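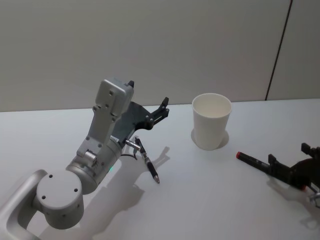

Home | Products | Newsroom | Support | Contact

Edari Releases Two-Arm Teaching Kit for Tabletop Robots

RODDEN, 17 May 2019 — Edari, a maker of training equipment for small robot arms, today released the Naciri teaching kit, a hardware and software package that lets a person show a pair of tabletop arms how to do a job by doing it with them. Orders are open now, and the first kits ship from the company's Rodden workshop this month.

Naciri supports two ways of teaching. In hand guiding, the operator takes hold of the arms and moves them through the task while the software records the joint positions and gripper openings. In remote control, the operator sits at a second, smaller pair of arms and the working arms copy each movement. Both methods produce the same kind of recording, and a user can switch between them from one session to the next.

"Our customers kept telling us they knew how the job should be done and had no good way to get it into the machine," said Yamila Medina, head of product at Edari. "They could pick up a pen and drop it in a cup without thinking. Writing that down as a program took them days. With Naciri they do it a number of times with the arms and then look at what they have."

The kit comes with a set of starter tasks that use ordinary desk supplies. They include putting pens and markers into a paper cup, passing an item from one gripper to the other, stacking cups, and folding a cloth. Each starter task has a printed setup sheet and a short guide to recording it. Edari chose objects that can be bought at any office supply store so that new users can begin on the day the kit arrives.

Kohei Shibata, who leads the software group, said the pen task is harder than people expect. "A pen is thin, it rolls, and it has to be turned upright before it goes over the rim," Shibata said. "A paper cup is light enough to tip if you brush it. The operator learns to slow down at those two points, and that shows up in the recording."

The recording software runs on a desktop computer and stores video, joint positions and gripper commands on a single timeline. Operators can mark an attempt as good or bad with a foot pedal, trim the start and end, and add a written note. Bad attempts are kept in a separate folder and can be used later or deleted. A playback mode repeats a recorded attempt on the arms at reduced speed, which is useful for checking that the workspace has been set up the same way as before.

Edari tested the kit from February onward at Sutport, a training center for technicians. During the trial, 8 operators with no background in robotics made 1,000 recordings across the starter tasks. Each operator was given a morning of instruction. Theerawat Chareonsuk, who ran the trial at Sutport, said most of them preferred remote control for tasks that need both arms and hand guiding for tasks that need only one.

"When you guide by hand, you feel the arm's weight and you tend to get in the way of the camera," Chareonsuk said. "From the control station your view is clear, but it takes practice to judge depth. We asked for a higher seat at the station and a plainer tabletop, and Edari made both changes."

The production version also has a lighter grip handle on the control arms and a stop button within reach of either hand. Cables are now routed behind the base of the station.

Naciri is sold as a complete kit with two working arms, two control arms, a head camera and the recording software. An upgrade pack for owners of earlier Edari arms includes the control arms and software only and is priced at $1,690. Pricing for the complete kit is available on request. Schools and training centers ordering together can ask for a group quote.

Edari will hold open demonstrations at its Rodden workshop, where visitors can sit at the control station and record a task of their own. Sessions last an hour and are limited to 10 people. Places can be booked through the company's sales office.

About Edari

Edari designs and builds control stations, grippers and recording software for small robot arms. The company is based in Rodden and is led by Abdelkrim El Idrissi.

Media contact: Hjalti Brynjólfsdóttir, Edari Press Office, Rodden

Recent News

Edari Opens Larger Workshop in Rodden
Replacement Gripper Fingers Now in Stock
Sutport Adds Robot Teaching to Technician Course
Recording Software Update: Foot Pedal Support

© 2019 Edari. All rights reserved. | Press Office | Privacy | Back to top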